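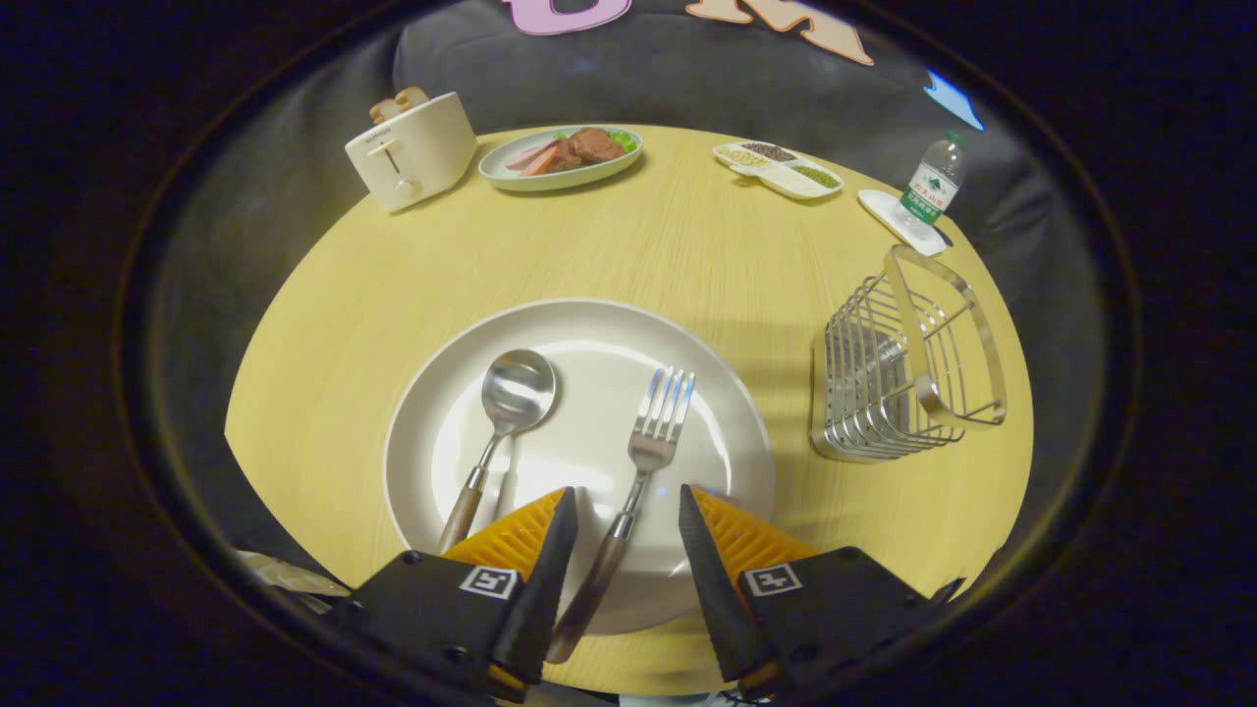

식탁 치우기, 기계에 맡길 수 있을까

2019년 2월 28일 목요일

접시 하나에 숟가락과 포크가 놓여 있다. 사람이라면 생각도 하지 않고 집어서 옆의 철제 수저통에 꽂는다. 이번 호에서는 이 동작을 기계가 어디까지 할 수 있는지 정리했다. 지난 12월호에서 빨래 개기를 다룬 뒤 부엌일은 어떠냐는 문의가 여러 통 들어왔다.

먼저 결론에 가까운 숫자부터 적는다. Mermont 작업실에서 하타쓰에 팀이라고 불리는 사카모토 하쓰에(Hatsue Sakamoto) 연구원의 조는 두 손가락 집게로 수저를 집어 수저통에 넣는 시험을 129회 했다. 그중 성공은 90회였다. 접시에서 집어 올리는 데까지는 대부분 갔고, 실패는 주로 통에 넣는 단계에서 나왔다. 통의 철사 사이에 포크 끝이 걸리거나, 손잡이가 집게 안에서 돌아가 버리는 경우다.

수저는 생각보다 까다로운 물건이다. 얇고, 접시에 거의 붙어 있고, 금속 부분은 빛을 반사한다. 카메라로 위치를 잡는 방식에서는 반짝이는 숟가락 머리가 조명에 따라 다르게 보인다. 나무 손잡이가 달린 제품은 그나마 낫다. 색이 접시와 뚜렷하게 구분되고, 접시 테두리 밖으로 손잡이가 나와 있으면 집게가 들어갈 틈도 생긴다. 손잡이까지 전부 금속인 수저로 바꾸면 성적이 떨어진다고 한다.

집게 쪽에서는 안쪽 패드가 중요하다. 매끈한 면으로는 둥근 손잡이를 오래 잡고 있기 어렵다. 주황색 패드처럼 표면에 골을 낸 것을 쓰면 미끄러짐이 줄어든다. 다만 패드가 두꺼워질수록 좁은 틈에 넣기가 힘들어진다. 미나미 히데아키(Hideaki Minami) 기사는 패드를 세 번 바꿨고, 지금 것도 최종은 아니라고 했다.

가르치는 방법도 달라졌다. 예전에는 로봇 팔의 관절 각도를 일일이 지정했다. 요즘 이 조에서는 사람이 손에 든 집게로 직접 일을 해 보이고, 그 움직임을 기록해 학습에 쓴다. 집게 양쪽에 붙은 흑백 표식은 손가락이 얼마나 벌어졌는지를 영상에서 읽기 위한 것이다. 로봇 팔이 없어도 기록을 모을 수 있어서 식탁과 접시만 있으면 어디서든 작업할 수 있다. 한 사람이 반나절에 수저 옮기기를 51번 기록한 날도 있다.

식탁에 다른 물건이 많을 때가 다음 문제다. 빵이 꽂힌 토스터, 고기와 상추가 담긴 타원형 접시, 곡물을 칸칸이 나눠 담은 쟁반, 물병이 한 식탁에 올라가면 집게가 지나갈 길이 줄어든다. 수저만 놓인 식탁에서 잘되던 동작이 이런 상차림에서는 흔들린다. 음식이 담긴 접시는 기울이면 안 되고, 곡물 쟁반은 건드리면 쏟아진다. 물병은 남은 물의 양에 따라 무게가 달라진다. 사람은 이런 것을 따로 배우지 않지만 기계에는 하나씩 보여 줘야 한다.

속도도 아직 느리다. 수저 하나를 옮기는 데 평균 20초가 걸린다. 네 식구 저녁상을 이 속도로 치우면 설거지는 시작도 못 하고 시간이 간다. 레이 하이옌(Haiyan Lei) 연구원은 속도를 올리는 것 자체는 어렵지 않으나, 올리면 접시에 부딪히는 일이 늘어서 당분간 그대로 두겠다고 했다.

작업장 쪽은 사정이 조금 낫다. 미야자키의 급식 시설에서 식기 정리를 맡고 있는 노구치 다케시(Takeshi Noguchi) 씨에 따르면, 그곳에서는 식기의 종류와 놓는 자리가 정해져 있어 기계가 다룰 경우의 수가 적다. 그래도 수저 분류는 지금도 사람이 한다. 겹쳐진 숟가락을 한 개씩 떼어 내는 일을 맡길 만한 장비를 찾지 못했다고 한다.

가정용으로 살 수 있는 제품을 묻는 분들께는 아직 권할 것이 없다고 답하고 있다. 바닥 청소처럼 평면에서 하는 일과 식탁 위의 일은 난이도가 다르다. 식기세척기에 그릇을 넣어 주는 기계도 전시장 시연 수준을 넘은 것을 편집부에서는 보지 못했다.

사카모토 조의 다음 시험은 접시를 든 채 수저를 먼저 내려놓는, 두 손을 쓰는 작업이다. 결과가 나오는 대로 이 난에 싣겠다. 식당이나 급식실에서 비슷한 장비를 써 본 독자는 편집부로 경험을 보내 주기 바란다. 잘 안 된 사례도 받는다.

정리: 라피아 유사프자이(Rafia Yousafzai)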